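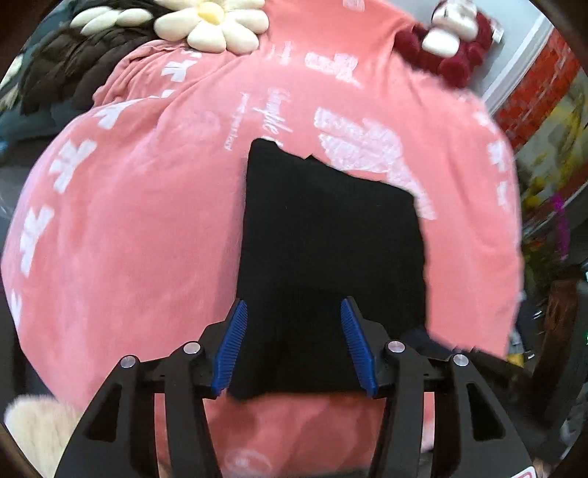 3. Storage and retention of knitwear

3.1 Setting and households

The two towns were chosen because they have similar housing but different climates. Kustcombe is on the coast and has mild, damp winters. Siltcombe is inland and colder, and most of its older houses have been insulated since the first round of the study. We recruited 180 households across the two towns through libraries, school newsletters, and notices in grocery stores. Households were asked to take part for a full year, starting in September, when many people bring winter clothes back into daily use.

Recruitment favored people who already had some interest in their clothes. A household that throws out a sweater without a second thought is less likely to answer a notice about sweaters. We tried to offset this by asking each household to name one adult who did little of the laundry and to interview that person separately. In many homes this second interview gave a quite different account of where things were kept and who decided when they were worn out.

3.2 The Feder diary

Each household kept a Feder diary, a paper booklet with one page per garment. The page has space for where the garment came from, where it is stored, when it is washed, and what happens to it when it leaves the house. The booklet was designed for linens, and we changed the wording of several entries to suit clothing. "Airing" was kept as a separate entry from "washing," as older participants made a firm distinction between them.

Participants filled in the booklet at home, at times that suited them. Some wrote in it every day. Others sat down at the end of a month and worked from memory, and these pages tend to have rounder dates and fewer remarks. We kept both kinds but marked the second kind in the data file. By the end of the year the booklets covered 2,000 garments that could be followed from the first entry to the last.

3.3 Coding

Remarks were coded with the Rahimi scheme, which sorts reasons for keeping or giving up a garment into use, condition, attachment, and space. Marjan Talebi coded all of the booklets, and a second reader coded a portion of them again. Disagreements were mostly between condition and use. A remark such as "too thin for outside now" could fall under either, and we settled on condition whenever the fabric itself was mentioned.

Space proved hard to code from writing alone. Participants rarely wrote that a drawer was full. They wrote that a sweater had been moved to the hall closet, or that it was on the chair, and the shortage of space had to be worked out from the interview. We did not assign the space code unless the interview supported it.

3.4 Folding, hanging, and the pile

Knit garments were folded more often than hung in both towns. The usual reason given was that hangers stretch the shoulders, and several participants had learned this from a parent and had never tested it. Hanging was more common for light cardigans and for anything worn to work.

Between folding and hanging there was a third practice, which we call the pile. Items in a pile are neither put away nor in the wash. They lie on top of other textiles, sometimes spread out and sometimes folded over once, and they may stay there from one wearing to the next. A dark knit item lying partly folded on a pink printed textile, as in Figure 2, is the kind of arrangement that the term covers. Participants had their own names for it, including "the in-between" and "the bed stuff."

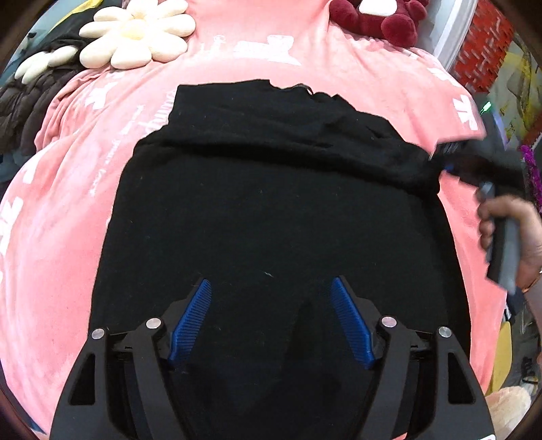 The pile matters for retention because a garment in it tends to be worn again. Diary pages for piled items show more frequent entries than pages for items in drawers, and the gap was wider in Siltcombe, where a sweater is needed on more days of the year. Garments kept in boxes or under beds had the fewest entries of all. When one of these did leave the household, the remark often said that its owner had forgotten it was there.

Piling also had costs. Participants linked it to lint, pet hair, and creases that would not come out without steam. One woman in Kustcombe wrote that she washed piled sweaters simply to make them look as if they had been put away. Extra washing of this kind was recorded under laundry in the diary, and we did not separate it from washing done to remove dirt. The laundry figures for piled garments are therefore likely to overstate how soiled they were.

3.5 Leaving the household

Passing a garment to a relative was the most common way for it to leave, followed by donation. Few were thrown in the trash. Worn knitwear was often moved down to a lower use before it left: a sweater became a gardening sweater, then a dog blanket, then rags. The diary had no entry for this, so participants wrote it in the margins, and we added a code for it after the first batch of booklets came back.

Attachment remarks were attached to a small share of garments, but those garments hardly ever left. Most had been knitted by someone the participant knew. Condition seemed to make little difference here. Holes at the cuff or elbow were noted and then left alone, and the same holes in a store-bought sweater were given as grounds for discarding it.

Booklets returned after December 5, 2021, were not included in this section. They are treated with the repair interviews in Section 4.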